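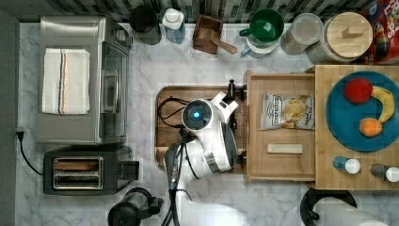

Posted by Kiprono Gachanja, Plindon Kitchen Trials – 14/03/2021

Wanted: home cooks to grade robot chores

Plindon is recruiting participants for a study of whether a robot arm can do routine counter work to a standard a household would accept. Tasks include opening a drawer by its bar handle, taking out a bag of chips, and moving fruit to and from a plate.

Participants attend three sessions of four hours at the Troncombe site. In each session you do the chore by hand, watch the arm attempt it, and score both on the Barasa sheet – time, damage, and final placement.
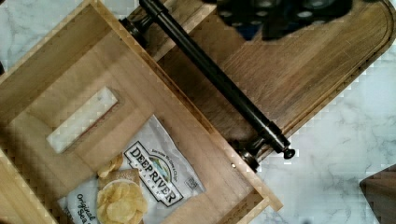
Do I need experience with robots?
None is required, and people who have worked on robot arms will be placed in a separate group.

Requirements: age 18 or over, normal or corrected vision, regular cooking at home. Partial attendance is not paid. Scores are stored by Distudex under a participant number. Apply by email with reference 3763. Sessions run through July.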